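Comparing wrist-camera grasps across cells: is my success rate meaningless?

Asked by furato_bench, 2 votes

I'm writing up a small study on whether a wrist camera plus one fixed camera beats the fixed camera alone for picking up plastic things with a gripper. The work area is brown paper marked off in blue tape. I ran 59 trials over a weekend and by Sunday I had a result, which my supervisor calls "a number".
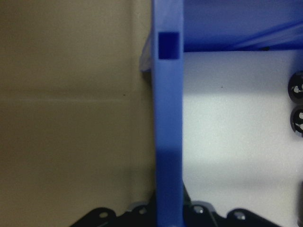
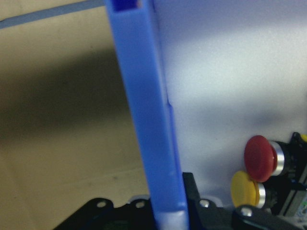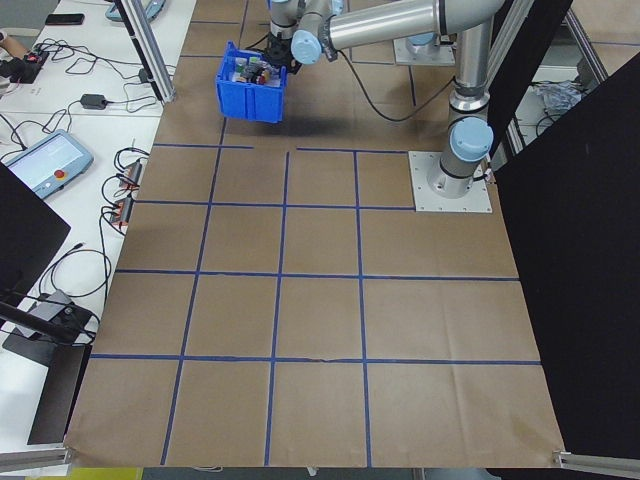

First two from the wrist camera, third from the fixed one.

My trouble is scoring. I've been marking a trial as a success if the object leaves the paper. Is that enough? The method paper I'm copying (the Lindqvist protocol, if you know it) says "stable grasp" and then strolls off without defining stable. Also, should I report by tape cell or lump everything together?

2 answers

Answer from Gunnlaugur Mogensen (accepted)

Leaving the paper is a fine test for a rocket. For a grasp you want a hold time and a tilt limit, both written down before you start, or you will find yourself being generous around trial 40. We hold for 12 seconds and fail anything that slips or swings past a line we drew up beforehand. Pick your own numbers, but pick them first.

Report by cell. Where the object starts matters a great deal, and in the fixed view the far cells come out a lot smaller than the near ones. If your fixed camera does worse at the far end, that's your finding, and the lumped average will bury it. With 59 trials some cells will be nearly bare, so group them by row and say so.

One more thing. A bin full of small mixed items, like the blue one in your third picture, is a different object from the same bin empty. Weigh it or keep the contents fixed. I lost a whole January to this — the paper never recovered and neither did my opinion of small bottles.

Answer from jikside_dan

just use Volorance, it scores them for you

Comment from furato_bench: Scores them against what?

Comment from jikside_dan: not sure, I only used it the once. the graphs were a nice colour

Comment from furato_bench: Thanks both, in differing amounts. Rescoring by row from the recordings tonight. Already down two successes and I've only done the near row.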